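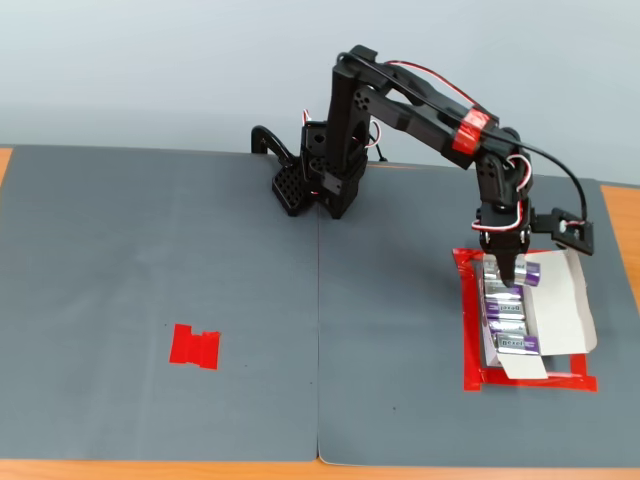

August, Wednesday, early. Back on the Clondach house windows, upstairs front pair. I left off last week with both lower sashes out and the upper ones still painted shut, and I'm picking up there before it gets too hot to stand at the south side of the house. I've been trying to settle on a wall color for that bedroom too, since the trim can't go back on until the plaster is painted, and I keep drifting toward a plain pale blue-gray like the wall behind the work mat up top, nice and quiet with nothing going on in it. The chip I brought home from Quiroga is greener than that in morning light. I'll try it again at night with the lamp on before I buy a gallon of anything.

Upper sash, left window. Ran the putty knife all the way around the inside, then went up the ladder and did the outside, then back inside, and it still wouldn't budge. There was a nail! Somebody had toenailed it into the jamb on the right side and painted over the head at least four times. Pulled it with the small cat's paw, got a dent in the jamb about as big as a pea (my fault, went too fast) and the sash dropped half an inch on its own. Very satisfying noise. Note for whoever does the back bedrooms: look for nails first, run a magnet down the stiles, it takes a minute.

Right window had no nail, just paint. Lots and lots of paint.

Weights. The left pocket cover came out clean and both weights were still in there, lying on the bottom with about a foot of rotten cord on each one. The right window only has one weight in the pocket where there should be two. I fished around with a coat hanger and found old newspaper, a wasp nest (empty, thank goodness) and half a shingle, but no second weight. I weighed the sash on the bathroom scale by holding it and subtracting myself, so take that with a grain of salt, and I'm going to call the salvage yard and see what they have. Last time I bought weights there they were all mixed up in a bin and I had to bring my own scale.

Cord. I have 165 feet left on the spool, which is plenty for the front of the house and then some. I'm going with the cotton again. I know people like chain and I like it too, but the pulleys up here are the small ones with a round groove and chain rides funny in them. Soaked the pulleys overnight in the crockpot (the garage one, not the kitchen one) and the paint slid right off. They're a pretty coppery color underneath, and I'm leaving them that way with a bit of paste wax.

Glass. Two panes are cracked, lower left in both lower sashes. The rest is the old wavy stuff and I want to save every bit of it. I put the steamer on the lower sash from the left window for 9 minutes a side and the putty came up in long strips, much better than what I got with the heat gun on the stairs. The corners are still stubborn. Don't pry in the corners. I pried in the corner on the stair window and that's why I own a spare pane now.

Primed the bare rabbets with the oil primer and they're leaning in the hall with the fan on. I'd like to glaze tomorrow if they're not tacky. The Wisarier putty from the last batch was stiff as a board until I kneaded it, so I'm setting the can in the sun for an hour first.

Money so far on these two windows: 306 dollars, and that's with the steamer, which I'll use on every window in the house, so I don't feel too bad about it. Plosex quoted me 354 for stripping alone, per sash, and I'd still have had to drive them over there and back.

Afternoon. Too hot, quit on the ladder by one. Spent the time indoors scraping the stool and the inside stops – one of the stops split when I took it off, right along the grain at the second screw hole. Glued and clamped it. It'll probably hold but I'd like to find a match for the profile in the pile of trim under the back stairs, there's a lot of stuff in there I haven't sorted.

Also found the old shade brackets under the paint, one on each side. I'm keeping them on. I don't have shades that fit but I like them.

To do next: call about the weight, cut the two panes (measure again, the openings aren't square), glaze, fill the dent in the jamb, look at the paint chip after dark.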